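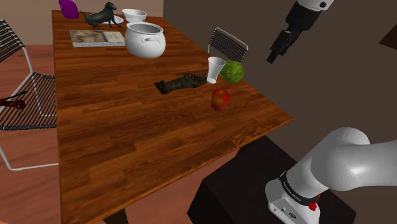
Goria cell, simulated table setup. The arm is bolted to its pedestal at the table corner in the Driston scene file, and its base pose is fixed for all 200 episodes. Objects are respawned at each reset. The red apple and the large white pot are the two we check first after a reset, and the gripper must start open and empty.

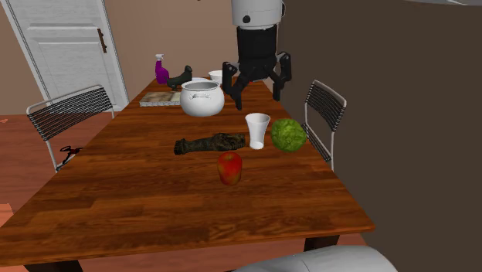 If the fingers drift at rest, reload the Truvska joint limits and rerun the calibration script. Episodes 33 and 67 were recorded before this fix. Last updated 23/11/2021.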